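Chapter 9

Folding Soft Things

In this chapter you will learn:

how a textile behaves when it is picked up, laid down and folded
how to prepare a surface for folding
how to find the edges of a piece that arrives crumpled
how to choose between the half fold, the third fold and the roll

Words to know: selvedge, hem, grain, crease, nap, leading edge

9.1 Why folding comes before storing

In the earlier chapters we worked with stiff goods: boxes, trays, frames and books. A stiff object keeps its shape when you carry it. You measure it once and you know which shelf will take it. A textile has no such fixed shape. The same towel can be a flat rectangle, a thick parcel or a heap, and each of these needs a different place.

For this reason the student of housekeeping must learn to fold before learning to fill a cupboard. Anatole Courtois, who taught linen work for many years at the training house in Gruscombe, asked every new class to put away a basket of 18 hand towels without any instruction. Then he measured the height of the piles. The tallest was often double the shortest, although the towels were all of one size. The students were surprised, and they were more willing to listen afterwards.

The linen room at Gruscombe holds 561 pieces in regular use. Of these, 203 are towels of different sizes, and 159 are sheets. The remainder are cloths, covers and garments. We shall come back to this room several times in the chapter, and its full list is given in the exercises at the end.

9.2 The surface

You need a flat place which is wider than the piece you wish to fold. A table is best for the back, a bed is acceptable, and the floor is for large covers only. Many workers put a sheet over the table first. It protects the textile from dust and rough spots, and it holds the piece a little, so that it does not slide away when you pull on one side.

A pale covering is useful under dark goods and a dark covering under pale goods. The eye finds the edge more quickly when the two colours are far apart. At the Rirnar laundry the folding tables have two covers, one cream and one brown, and the worker changes them when the load changes.

The covering does not need to be perfectly smooth — small creases in it will not mark the work. A thick ridge is another matter. Press it flat with the forearm before you start.

9.3 The crumpled piece

A piece from the basket is seldom open. It is turned over on itself, one corner is hidden inside, and a flap may hang out which looks like an edge but is only the middle of the cloth. Beginners like to shake it hard in the air. With a small towel this does no harm. With a larger piece the far end may sweep the floor, and you must wash it again.

The slower method is to open the piece on the table. Proceed in this order:

1. Lay the piece down as it is. Do not try to improve the heap.

2. Take hold at two places, one on the left side and one on the right, with the bulk of the cloth lying between them. Grip only a little of the material. Figure 9.1 shows a dark blue cloth held in this way over a cream sheet.

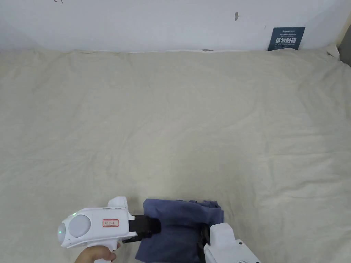
3. Draw the two sides gently apart. If the cloth resists, a layer is caught underneath. Put it down and take a new grip nearer to the caught part.

4. Look for a hem or a selvedge. Follow it with the fingers until you come to a corner.

5. From this corner follow the next edge to the second corner. You now have one complete side, and we call it the leading edge.

6. Lift the leading edge and lay it straight along the front of the table. The remainder of the cloth will usually follow.

Garments have more edges than towels, and some of them are curved. For a shirt, look for the shoulder seams and use these as your two corners. Trousers are taken by the waistband. The Queiroz method, which is described in section 9.6, begins with the sleeves, and it is better left until you can open a plain towel without thinking about it.

Practice task

Work in pairs, with one towel and one pillowcase for each pair. The first student crumples the piece and the second opens it by steps 1 to 6. Change places after each turn. Write down at which step you had to put the cloth down again, and keep this note for section 9.4.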